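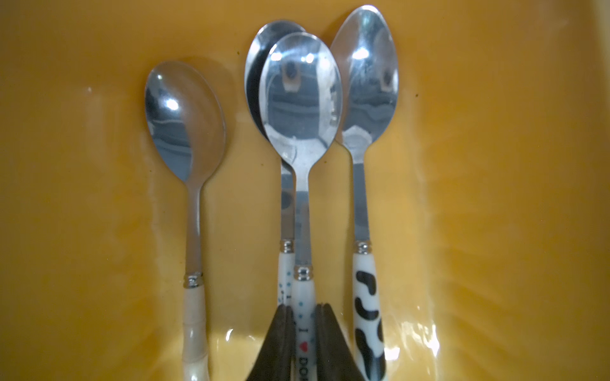 Tuston Personal Radiation Monitor

Print this page
E-mail this page

The Tuston is a belt-worn gamma alarm for border guards, inspection teams and military police who check vehicles and cargo. It replaces the Vukby pager, which Pornell stopped selling last November. Existing Vukby belt holsters fit the Tuston without changes, but the old charging racks do not.

The monitor runs in the background and needs no attention during a shift. When the reading goes above the alarm level, the unit vibrates, sounds a tone or does both, depending on how it was set up. The display then shows a single digit from one to nine so the wearer can move toward or away from the source. It gives a dose rate as well, on the second screen. It does not identify the isotope. Units that need identification should carry a handheld spectrometer along with it.

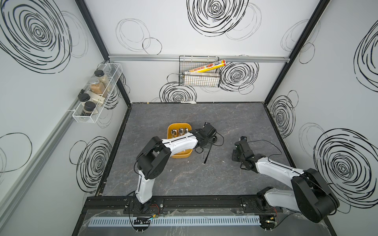 Left arm above the orange-yellow bowl

Background levels change from place to place, and granite paving or a load of ceramic tile can set off any monitor of this type. The Tuston takes a new background reading when it is switched on and again whenever the wearer holds down the side key. Do this away from parked trucks. Teams that move between posts during the day should repeat it at each post.

Alarm records are kept in the unit, up to 4,000 entries, with time and peak reading. They are read out over the cable supplied. There is no wireless link — several defense customers asked for it to be left out, and we sell one version only.
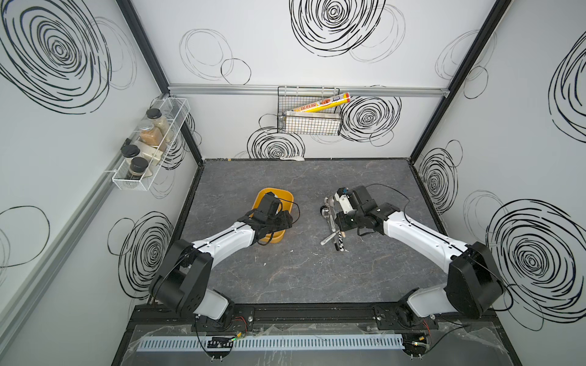
Hanna Zieliński
Product Manager, Detection Equipment

Power comes from one AA cell. With the alarm set to vibrate only, a fresh alkaline cell lasts 100 days of normal duty. Cold weather shortens this. The low battery mark comes on 14 days before the cell runs out, and the cell can be changed without losing the alarm records.

The case is sealed against rain and dust and can be wiped down with ordinary soap and water. Bleach will cloud the display window. Replacement windows are available, but they have to be fitted at our Zalewska workshop.

Supplied with each unit: belt clip, lanyard, readout cable, one AA cell, printed guide. The test source is not included and is subject to local licensing rules.

Warranty is 3 years from delivery. Calibration is due once a year and can be booked with Miłosz Nowakowski in the service office. For orders and export paperwork, contact Encarnación Salcedo. Export license checks are made before a quote is issued, so please send the end user's name and country with the first inquiry.

Page updated 11 July 2018

Print this page
E-mail this page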